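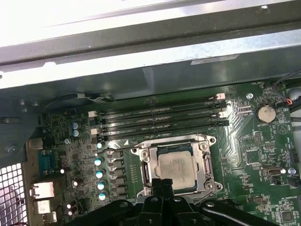
Teaching a robot to take apart an old computer is a good deal harder than it sounds, and a small team in Neltville has spent the better part of two years finding out just how hard. Today the group behind the Cireck project is pleased to share its first full set of results, which describe a way for a robot to work out what it should touch next inside a desktop computer case it has never met before. The difficulty is plain enough once you look at the job from the gripper's end: the processor sits in its silver retention frame with a thin metal load lever running down one side, the long black memory slots stand close by, and two fairly chunky fingers have to find their way in among all of it without knocking anything that might be worth saving.

Neltville, 4 Jan 2018 – Cireck is run by the recycling research firm Briken together with the Yadav workshop, where a great many unwanted office computers are sorted, mended or stripped for parts every month. It is slow and fiddly work, and people who do it well are hard to find and harder still to keep. The project set out to see whether a robot could take over the dullest parts of the job, leaving the skilled staff to get on with testing and repair.

Most earlier attempts that the team looked at relied on a detailed plan of each computer, drawn up beforehand. That is all very well in a factory where every machine is the same, but a recycling workshop may see any make and any age of computer in a single morning, often with a bracket bent or a cable tucked where no plan would put it. Cireck does without the plan. The robot looks at the board through a small camera close to its gripper, picks out the handful of things it has learned to recognise (levers, latches, screws and the round holder of a battery, for instance) and then makes a short, light test movement before it commits to a firm one. If the part gives in the way the robot expects, it carries on. If it doesn't, the gripper backs off and tries from another side, and after 3 failed tries it stops and asks for a person.

"The test movement is the bit I am proudest of, and it came to us rather by accident," said Seema Vishwakarma, who leads the research at Briken. "We had been so busy trying to make the robot see better that we hadn't given much thought to letting it feel its way, as any of us would with a stiff lever and a board we didn't know. Once we let it press gently first, the whole thing became a great deal calmer to watch, and I think everyone in the room was a little relieved, myself very much included!"

In the final trial, held in December, the robot was given 100 used desktop computers taken straight from the Yadav shelves, none of which it had worked on before. Its task with each one was to open the processor lever, free any memory and lift out the coin-cell battery. It finished the whole task on four computers in every five, and handed most of the others over to a person with no damage done. A single computer took it about 4 minutes, which the team freely admits is slower than a practised pair of hands.

"I have been stripping machines for a long time and I was not easily won over," said Sarita Kashyap, workshop manager at Yadav. "What changed my mind was that it knows when to stop. I would far sooner have it call one of us across than bend a row of pins on a good board, and on the whole that is what it does. It still gets in a muddle over cables, mind you, and we have told Seema so more than once."

Cables are indeed the next thing on the list. Loose bundles hide the parts beneath them and do not spring back when pressed, so the test movement tells the robot very little. The team is now working on a second gripper with narrower fingertips, and hopes to try it out on cables and screws at the Yadav workshop later this year.

The full report, along with the written notes from every trial, can be had free of charge by writing to the Cireck project office at Briken in Neltville. Workshops and repair groups that would like to send in old computers for the next round of trials are warmly invited to get in touch, and visits can be arranged on most weekday afternoons.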